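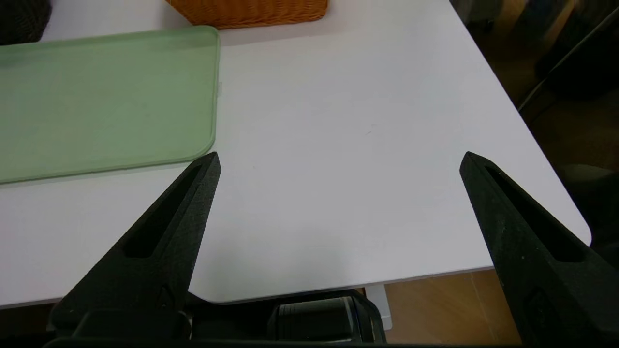 How I Clean Up a Secondhand Desk or Table (and Keep It Looking Good)

Home - Guides - Furniture - Paint & Finish - Storage - About

I bought my first used table in college and I've been hooked ever since. If you have a free afternoon and a little patience, you can take a grubby old top and make it look like something you'd pay real money for. I've done this enough times now that I have a routine, so I figured I'd write it down.

My latest one came out of the Cendham thrift warehouse for $32, plus a very awkward ride home with the trunk tied shut.

What you'll need

A bucket, dish soap, baking soda, four or five soft rags (old T-shirts are perfect), a soft toothbrush, rubbing alcohol, and a plastic scraper. If your top is real wood you'll also want paste wax. I keep a melamine sponge around too, but go easy with it. More on that in a minute.

Figure out what you've got

Get down on the floor and look at the underside. Seriously, do this before you put anything wet on it! The bottom will tell you what the top won't. If you see grain that runs through from the edge, you probably have solid wood. If you see pressed chips, it's particleboard with something stuck on top, and you need to be careful with water around the seams. Painted tops usually have drips or overspray underneath where somebody got lazy.

Then pick a spot near a back corner and rub it with a dab of alcohol on a rag. If color comes off, you have paint or a soft finish, and you should put the alcohol away and stick to soap.

First wash

Warm water, a small squirt of dish soap. Wring the rag out until it barely drips and wipe in long strokes, then go over it again with plain water and dry it right away. I change the bucket when I can't see the bottom of it anymore. On the Cendham table that was three buckets, and I was a little embarrassed for whoever owned it before me.

Use the toothbrush where the legs meet the top and along any trim. Crumbs live there. So does glitter, if there were ever kids in the house.

Stickers and tape gunk

Warm the sticker with a hair dryer on low for a minute or so, then slide the plastic scraper under one corner and keep it flat. Don't pick at it with your nails, you'll only get the paper layer and leave the glue behind. For leftover glue I rub in a little cooking oil, wait 8 minutes, and wash it off with soap. On bare wood skip the oil, because it'll leave a dark spot of its own.

Marks and stains

Pen and marker usually come up with alcohol. Dab, don't scrub, and keep turning the rag to a clean part. Coffee and tea rings on a light top respond pretty well to baking soda and water mixed to about the thickness of toothpaste. Spread it on, leave it alone while you go eat lunch, wipe it off.

The melamine sponge works on scuffs, but it's really a very fine sandpaper, so a shiny finish will go dull wherever you use it. I learned that in February on a glossy side table and ended up dulling the whole top to match. (It looks nice now. I tell people I planned it.)

Some marks just won't move, and that's fine. I stop after three tries. A lamp covers a lot.

Wobbles

Tighten every bolt while the table is upside down, flip it back, and test it on a floor you know is level - my kitchen is hopeless for this, so I use the garage. If it still rocks, stick a felt pad under the short leg and add a second one if you need it.

Wax, or don't

On real wood I put on a thin coat of paste wax, let it haze, and buff it with a clean rag. Thin! If it feels sticky the next day you used too much, and you'll be buffing for a week. Laminate and painted tops don't need wax at all.

Keeping it that way

Wipe up spills when they happen, use a coaster, and put felt on the bottom of anything heavy before you slide it around. I go over mine with a damp rag on Sundays, and it takes less time than making coffee.

Next up I'm tackling a pair of chairs with cracked cane seats, so if you've done caning before, please send tips!

Contact | © 2019 Stalley Home Notes | Back to top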